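Two Arms, One Trash Bag and a Full House at the Mokgethi Open Day

There was still a line out the door at Mokgethi well past noon, which surprised even the people who had set out the chairs. The training center, better known around here for its evening classes in bookkeeping and hotel work, gave over its ground floor in February to an open day on robots in the home and the guest room. By the time the coffee urn ran dry for the second time, 400 people had signed the book at the front desk.

Most of them had come to see the Wullmont team and its two-armed robot tidy a bedroom. It may not sound like much of a show, and Khrystyna Hnatiuk, who leads the small group at Wullmont, was the first to admit it. "My mother asked me why I needed an engineering degree to pick up trash," she told the morning crowd, to a good deal of laughter. "I said, Mama, come and watch how hard it is." Her mother, as it happens, was in the second row.

The team had been given one of the furnished practice rooms that the hotel students use, and visitors followed along in the hall next door, where a large screen showed the robot's own view of the job. Small groups were also let in to stand along the back wall, ten minutes at a time, and there was some friendly jostling for those spots, mainly among the under-twelves.

What makes the chore tricky, Hnatiuk explained, is that a trash bag has no shape of its own. A bucket stays where you put it and stays open. A bag sags and folds and closes up the moment you stop paying attention, so one arm has to look after the bag the whole time the other is busy with the litter. Then there is the litter itself, which is light and crinkly and never lies the same way twice. People in the hall got quite caught up in it, and you could hear the whole room draw a breath whenever the fingers came down toward the carpet. 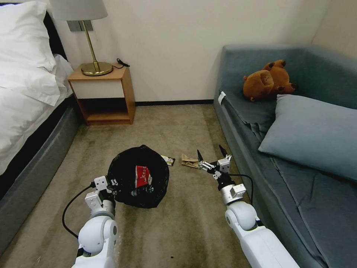
The left arm holds the bag open while the right reaches toward a crumpled brown wrapper on the bedroom carpet.

Marthinus Kruger, who taught shop for many years and has been retired for nearly as many, stayed for three showings and had questions after each one. He wanted to know why the fingers come to a point, how the arm decides where to pinch, and whether anybody had considered a simple dustpan. Hnatiuk took the dustpan question in good spirit. A dustpan is fine on a hard floor, she said, but on carpet the wrappers tend to slide and roll, and picking them up one by one is practice for a lot of other jobs, like gathering socks or putting toys away.

She was also frank about how slow it all is. A person would have the floor clear before the robot had finished its first reach, and nobody on her team pretends otherwise. The group has recorded 2553 practice pickups so far, most of them with everyday packaging brought in by staff from their own kitchens, and she said the next stretch of work would go into handling bags of different sizes and thicknesses.

In the afternoon the talk turned to people. Thandeka Mokoena, who runs the hotel course at Mokgethi, sat down with Bukola Olaniyan, a home care nurse, for a conversation that ran well over its half hour and could happily have gone on longer. Olaniyan said many of the folks she visits can manage almost everything by themselves except bending down. "A wrapper on the floor is a small thing to you and me," she said. "For some of my clients it stays there until I come." Mokoena said her students had asked her, quite reasonably, whether there would be work for them in five years. She believes there will be, and she would like them to be the ones who know how the machines behave and when to step in.

Elsewhere on the ground floor, Plirus had a table where children could steer a pair of grippers by hand and stack paper cups, and the library group Tumum lent out reading packs on robots for all ages. All 200 packs were gone before three o'clock, and a sign-up sheet for more had to be taped to the wall.

Jacobus Mabaso, the center's director, spent much of the day carrying chairs from upstairs and looked very pleased about it. He said a second open day is being planned for the fall, with longer visits to the practice room and seating for 175 in the hall. Anyone who would like to hear about it can leave a name at the front desk during evening class hours, and those who missed out on a reading pack can pick one up there as well once the new ones arrive.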